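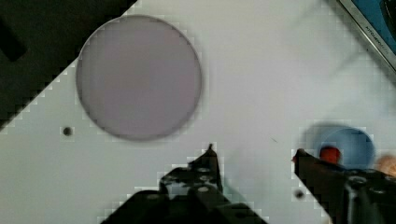 ## Cell 2: lateral offset at the wrist after finger change

**tmount_ross** | original post

Cell 2 at the Ross site is a single white arm over a fixed table. Parallel gripper, black fingers, wrist camera, one fixed overhead camera. The task is moving plates and toy food between stations. Control software is Silport.

The finger pair was replaced in November with a set from Prolstead. Since then picks land 4 mm to the left of the target in the wrist view. Plates tolerate this, small round items do not. The error is the same at every location on the table and does not depend on reach.

Done so far:

- Fastener torque checked on both fingers, paint marks applied, no movement after a full shift
- Hand-eye calibration repeated, residual within the normal range
- Tool center point re-taught against a pin in one of the table holes
- Gripper homed with no part, fingers close without a gap

Log is 937 picks long and the offset does not trend. I would like to avoid pulling the wrist apart. What am I missing?

---

### Reply: kfeld

A constant offset with a good calibration residual usually means the calibration is fine and something downstream holds an old number. Check whether Silport is still loading the previous finger geometry. The tool file and the grasp planner file are separate. Re-teaching the TCP updates only the first.

Also check whether the new fingers are symmetrical about the jaw center. Closing without a gap does not prove the contact plane is in the middle.

---

### Reply: ohmslaw_b

Before touching geometry I would fix the wrist video. The edges of the black fingers are breaking up into blocks, and so is the edge of the plate. If your localizer works on that stream, your edge positions are only as good as the compression. Raise the bitrate or feed it uncompressed frames and measure again.

---

### Reply: kfeld

Disagree. Block noise gives you scatter. He has a fixed bias in one direction over the whole log. Better video is worth having, but it will not move the mean by 4 mm.

---

### Reply: ohmslaw_b

It can if the threshold always favors one side of a dark edge. I have measured this on a different cell. I accept that 4 mm is large for it.

---

### Reply: tmount_ross

The localizer takes full-quality frames. The compressed stream is for the operator display only.

Planner file checked: it does point to the old fingers. I corrected it and ran a short batch. The offset dropped by half and then stopped improving, so there is a second cause.

---

### Reply: wurer_retrofit

Look at the cable dress. The black cables come off the top of the arm, arch out to the left over the table between the lavender plate and the small teal one, and then run down the table. That is a lot of unsupported length. It can load the wrist, and if the camera bracket is light it will load the bracket too. Your calibration poses may all put the loop on the same side, in which case the residual looks good and tells you nothing.

Test: hold a pose, note the pixel position of one table hole in the wrist image, lift the loop by hand with the drives locked out, note it again.
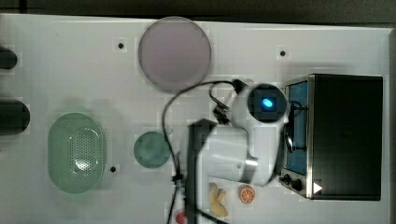
### Reply: tmount_ross

Test done. The hole moves when the loop is lifted and returns when it is released. Repeated with the wrist turned 45 degrees, same direction, smaller shift. The camera bracket has one screw that was below torque. I assume it was disturbed when the fingers were changed.

Plan:

1. Torque the bracket screw and mark it.
2. Fit a Wurer swivel guide on the upper arm and shorten the loop so that it clears the table in all working poses.
3. Recalibrate with poses on both sides of the loop.
4. Rerun the batch with the corrected planner file.

---

### Reply: kfeld

Add a step between 2 and 3: run the arm through its full wrist range at low speed and watch the loop. Shortened cables are the usual reason for a broken connector a month later. Leave slack at the last joint.

I would also move the toaster oven away from the arm before the sweep. From overhead the wide joint section overlaps its left edge. There may be plenty of height, but I would not trust the top view for that.

---

### Reply: wurer_retrofit

Agree on slack. I do not agree on moving the oven. It is a work station in this cell, and the sweep should be done with everything in its working position. Otherwise you have proved clearance for a layout you do not run. Set the speed limit low and keep a hand on the stop.

---

### Reply: tmount_ross

The oven stays. The guide is on order. The bracket screw is torqued and the planner file is under version control along with the tool file. I will post the new offset figures after step 4.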